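### 3.2 Blocks and trays

The parts used in the arrangement task are small white blocks and the shallow trays that receive them. Both were designed at Arkcombe by Juška and revised once, after the first batch tipped over too easily when set on end. The revised blocks have a wider foot and a matte finish. Edges are chamfered so that a block placed slightly out of line settles against its neighbor without catching. Black-and-white fiducial markers are applied to the faces of the marked set, and the position of each block is read from these.
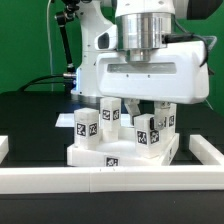

### 3.3 Layout of the work surface

All layouts were built on a black tabletop with a green wall behind it. White parts separate cleanly from both colors, and a single threshold was enough to segment them. We tested a gray table covering in June and dropped it when shadows from the taller blocks were repeatedly labeled as part of the tray.

Blocks differ in height. Tall blocks are the harder case for the layout, as they hide whatever stands behind them when seen from a low angle. Low trays cause less trouble, although a raised wall can cover the foot of a block and shift its estimated base toward the viewer. The starting layouts were drawn up by Kütt and Shin, who worked separately and did not see each other's sheets. Layouts with parts touching at the start were kept.

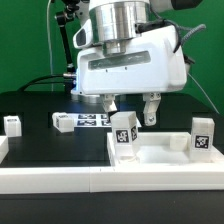

**Figure 4.** Small white blocks and low white trays on the black tabletop, with the green backdrop behind.

We ran 100 layouts in total. Of these, 47 placed a tall block between a camera and at least one other part, and they are reported separately in Section 4 under the label "occluded." The remainder are labeled "open." Two layouts were entered twice in the log under different labels; the later entry was used in both cases.

A flat sheet with four square markers in two rows of two serves as the table reference. It lies behind the work tray and is not moved within a session. Its visible markers fix the table plane, and tray positions are expressed relative to it. 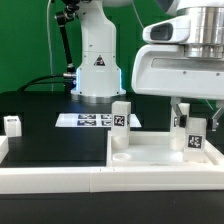

Tray coordinates were then converted to the Lumell format, with the origin at the front left corner of the floor and heights measured from the floor surface. Wall thickness is ignored. A block was scored as placed when its whole base lay inside the walls and it stood upright; leaning blocks were scored as misses, including those supported by another block. Furukawa and Jõgi scored every layout independently, and disagreements were settled by measuring the tilt of the top face.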